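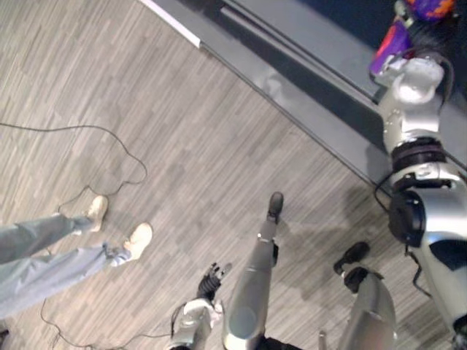

Dillside store, monthly floor and fixture check, March

Status codes: OK, MON (monitor), FIX (repair before next check), N/A.

1. Entrance matting flat, edges bonded -- OK

2. Floor planks level at joints, no lifted corners -- MON
Comment: slight movement at the joint near the stockroom door. Limit is 2 mm. Currently within limit. Recheck in April.

3. Aisles clear to marked width -- OK

4. Spill kit stocked, absorbent in date -- FIX
Comment: granules past date. Reorder from Nadlow, same size bag as before.

5. Fire exit opens fully with one push -- OK
Comment: door closer adjusted last month, still holding.

6. Emergency lights, 30-minute test -- FIX
Comment: unit over rear exit dropped out early. Battery pack to be replaced, then full retest.

7. Shelf bays fixed back to wall or to each other -- OK

8. Shelf clips fully seated, both ends -- MON
Comment: two clips in the Ikonen bay were proud of the slot. Pressed home by hand. Check again after the next restock.
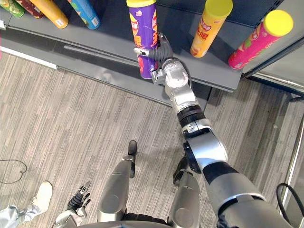

9. Shelf load within rating plate, 40 kg per level -- OK
Comment: heavy goods remain on the bottom level. Rating plate on bay 5 is worn and hard to read -- replacement label requested from Skinberg.

10. Front edges of shelves free of burrs -- OK

11. Step stool feet and locking bar sound -- FIX
Comment: one rubber foot missing. Stool tagged and taken out of use.

12. Power leads off the walkway -- OK

13. Extinguishers in place, pins sealed, gauge in green -- OK

14. First aid box sealed -- N/A
Comment: covered on the site sheet.

Open items carried forward: 4, 6, 11. Send closed sheet to the Skinberg office by 5 p.m. on the day of the check.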